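Saving Up for a Robot Helper

When a bakery like Kirui wants a robot helper, the grown-ups make a shopping list first, just as you might before a birthday party. At the top goes the arm, and then - very important - a gripper to hold things.

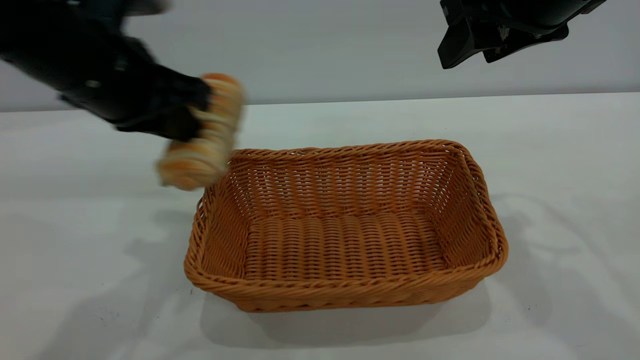 A gripper holding a bread roll near a basket.

Next, Itzel Villalobos adds the little things people forget, like a sturdy table and spare screws. One basket costs 38 dollars! 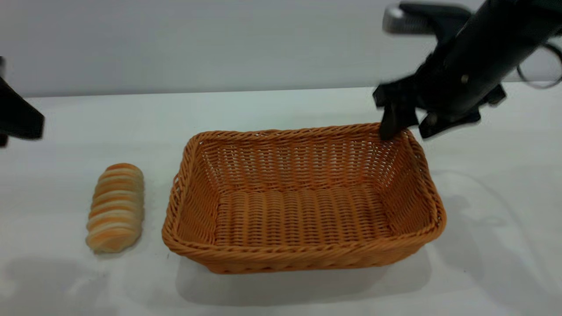 An open gripper at the rim of the basket.

Then she sets aside 100 dollars a month for repairs, starting in February.
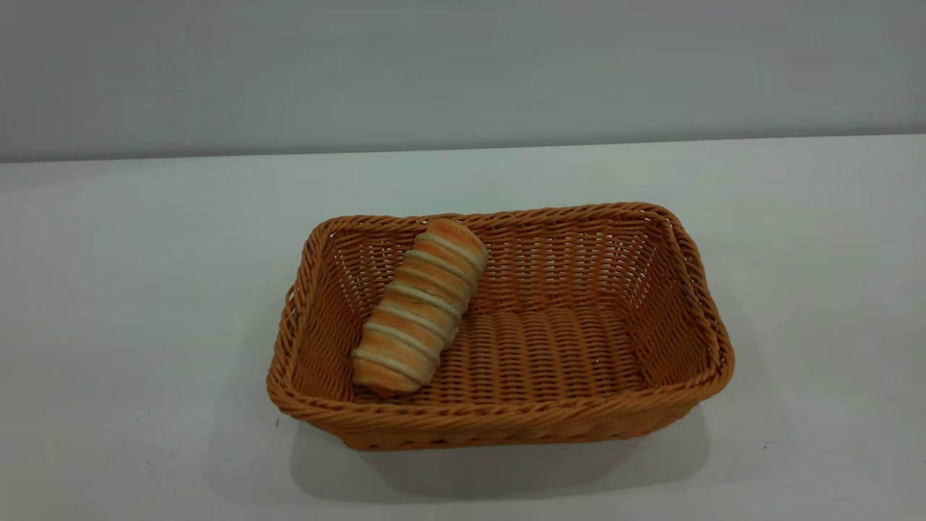 Plendik, Issue 38, page 60

What would you put on your list, and how long would you need to save?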